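The Long Goodbye to the Bread Bin

Sooner or later every household in Hinley has the bread argument. Ours has been running for 12 years. One side believes a loaf belongs in the fridge, where it turns to felt. The other leaves it on the side in its paper bag, where by teatime on the second day you could tile a roof with it.

The old answer was the bread bin, and I grew up with one: enamel, chipped, with a lid that announced every midnight slice to the whole street. Then kitchens got smarter and the bin went to the garage to hold paintbrushes. The Kandpal bakery on Station Road now sells up to 100 sourdoughs a morning to people with nowhere sensible to put them.

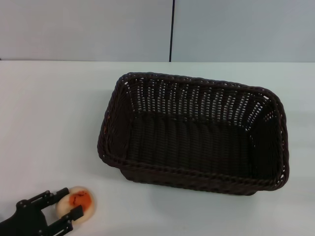
One reader in Laketo writes that we are all fussing over nothing, and that a loaf wrapped in a clean tea towel, cut side down on the board, will see out 3 days without complaint. She adds that anyone with bread left after that has bought too much bread.

I tried it in August, during the warm spell. The first day was splendid. On the second I was smug about it to the neighbours. By the third there was a small blue bloom near the crust, and I cut round it – as my mother would have done – and made toast.

The fridge party has asked for a rematch in the autumn.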